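Break room walk-through, Cornlow site, ground floor
Checked by Revathi Venkataraman, Saturday, before first shift
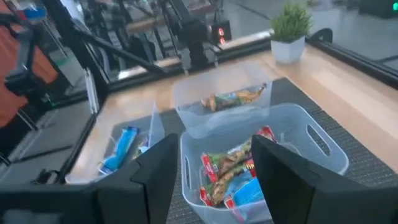
1 min read

Exits -- clear. Sign over back door flickers, new tube ordered.
Extinguisher -- OK, tag in date, pin in.
Fridge -- 5 C, too warm. Turned down one notch. Recheck at noon.
Microwave -- door seal fine. Inside needs a wipe, agian.
Snack bins -- wrapped stuff only, please. Read the dates when you refill.
Kettle -- FAIL. Cord nicked near plug. Tagged and pulled.
Power strip -- two heaters on one strip, 2,000 watts each. No. Unplugged both, told Gunnlaugur Brøndum.
Floor -- mat by sink curls up at corner, trip risk. Tape for now, replace by November.
First aid box -- short on burn gel and small bandages. 21 gloves left, fine.
Hot water tap -- scald sticker peeling off. Need new one form Fitberg.

Open items: kettle, heaters, mat, sticker. Gunnlaugur to sign off.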